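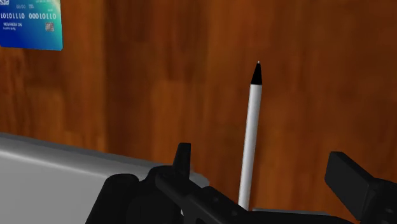
Wrist view in the Ondo simulator: pen between the open fingers, card at upper left, gray block at lower left.

Products > Software > Planning > Ondo Grasp Planner

Posted 25 September 2025 by Tatiana Zeman

Ondo is a grasp planner for parallel grippers, and it has strong opinions about pens. A pen is thin, it rolls, and from a wrist camera it can look a lot like a stripe in the tabletop. Most planners will give you a grasp for it anyway, with a confidence score that would embarrass a weather forecaster. Ondo gives you a ranked list, and if the list is empty it says so and stops.

You feed it a wrist view, the gripper model and the arm's current pose. It proposes up to 39 grasps, throws out any that would drive a finger into the table or a neighboring object, and hands the rest to your controller. A full pass takes 600 milliseconds on the machine under Firdevs Bayram's desk, a machine she describes as "fine."

The scene editor ships with 2,000 tabletop layouts. Wood grain, card faces and block positions can all be changed between runs, so your perception model has to find the object and can't just memorize the table. Mawuli Lamptey drew most of the card textures, and he would like it known that none of the numbers will buy you anything.

What you get

Planner library with Python and C++ bindings
Scene editor and layout pack
Replay viewer, with a reason listed beside every rejected grasp
Connector for Prokon controllers (Tsegaye controllers are due in October)

The replay viewer is the part customers write to us about. Scrub back to any step and you can see which grasps were still alive and what killed the others. "Left finger clips block" comes up a lot. So does "target partly hidden," usually when the gripper itself is doing the hiding – this is a wrist camera's favorite trick.

What you don't get

Suction cups, soft hands or anything with more than 2 fingers. Gervasio Mansilla has a branch for three-fingered hands and we have asked him to stop demoing it.

Licensing is per workstation, and simulation-only seats cost less. For a trial key, write to Zohreh Taheri at the Pristham office and mention which arm you run. Trial keys open everything except the Prokon connector.

This site uses cookies to remember your settings. Accept | Manage preferences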